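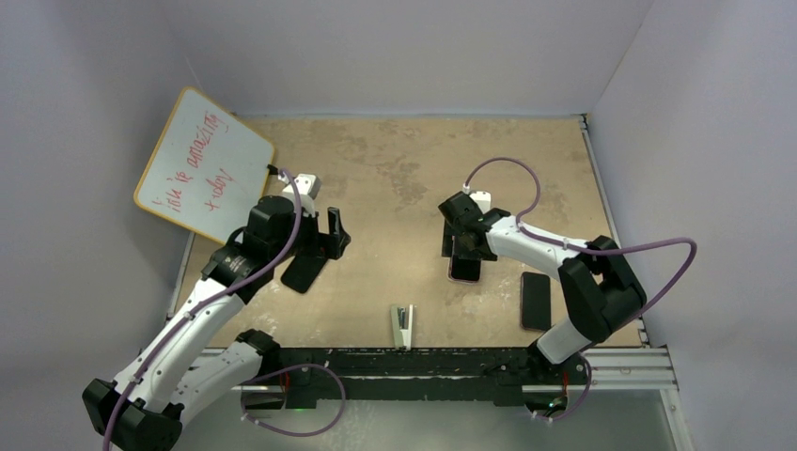 Prultlow Workroom Group
Minutes of the January meeting
Start: 2:30 p.m.

1. Previous minutes
Accepted with one correction. Item 4 should read Billent, not Sotitz, as supplier of the wall paint.

2. Work surface
The tan surface is stained toward the upper middle and scuffed and scratched elsewhere. Two options were discussed: refinish in place, or replace the top. Sotitz quoted 3,000 for replacement, fitting included. Refinishing would close the bay for 3 days. Agreed to refinish first and hold the Sotitz quote open for 30 days. A test patch is to be done on the stain before the full surface is treated.

3. Walls
No change to the gray. Corner seams to be checked when the bay is closed - filler only if they have opened.

4. Whiteboard
The small board with the yellow-orange border stays in use. Red marker is acceptable. Request that messages be written large enough to read from the door. Omerović to supply 14 replacement markers and one eraser with the next order.

5. Loose items
Phones and other small personal items are not to be left on the surface during refinishing. A shelf by the door was proposed. Deferred until the width of the wall has been measured.

6. Other business
Request for a second waste bin - approved.

Meeting closed 3:15 p.m. Next meeting in February, same room.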